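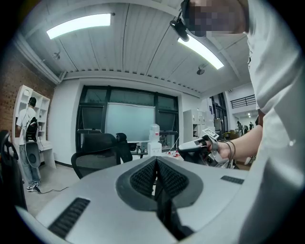
What do I do when the gripper jaw stays closed after I let go of the trigger? Stop the recording first, hold the tool still, and work through the steps in this section before you touch the jaw with your fingers.

Section 4. Jaw stuck or slow to open

I wrote this part after my own Teker hand tool clamped down on a sponge and would not give it back, so you're getting the order that worked for me, plus a couple of things I did wrong. You'll need a small plastic pick, a dry brush, and the Stondach control app open on your laptop. The whole job took me 18 minutes the first time (I'm slow with connectors) and it's a lot quicker now.

CAUTION: The jaw can snap open or shut when power comes back. Keep fingers, sleeves and hair out of the slot whenever the cable is plugged in. I got a pinched thumb out of this and I'd like you not to.

4.1 Make it safe

1. End the recording in the app. Don't just close the laptop lid! The last clip will be saved half-written and the app will refuse to load the session.
2. Set the tool down on a table with the jaw pointing away from you.
3. Pull the power cable at the tool end. Hold the plug itself, not the wire.
4. Wait 22 seconds. The motor holds a little charge and the status light fades slowly, so wait until it's all the way out.

NOTE: If two people are recording together, tell the other one you're stopping. Their session keeps running on its own clock, and lining the two up afterward is miserable.

4.2 Clear the jaw

5. Look down into the slot where the two rubber faces meet. Crumbs, lint and bits of tape all end up in there.
6. Work the pick along the slot from back to front. Go gently on the rubber - a torn pad has to be replaced as a pair.
7. Brush out whatever you loosened. No compressed air, please. I tried it and blew the lint straight into the motor housing.
8. Press the release tab and open the jaw by hand. It should move with light, even pressure. If it grinds or catches in one spot, skip to 4.4.

4.3 Power up and test

9. Check that the cable has enough slack to follow your wrist all the way around. A tight loop can pull the plug partway out, and then the jaw freezes wherever it happened to be. That was the real cause of my sponge problem, and I found it last, of course.
10. Plug in and wait for the steady light.
11. In the app, choose Jaw Test and run 12 cycles with nothing between the pads.
12. Watch the graph. You want the open and close lines to look the same every time. If one cycle lags behind the others, unplug and go back to step 5.

NOTE: After a passed test, run the zero routine again (section 3). The app still remembers the stuck position as "closed," and your next clips will have bad width readings.

4.4 When to stop and send it in

Leave the tool unplugged if the jaw grinds, if you smell anything hot, or if the light blinks red after a restart. Don't open the housing. Rosimeire Macedo at the Vinderholm repair desk handles these, and she'll want the serial number and the fault log, which you'll find in the app under Help, then Export Log. Tape a note to the tool so a coworker doesn't pick it up and plug it back in.

Last changed 3 May 2022: step 9 added.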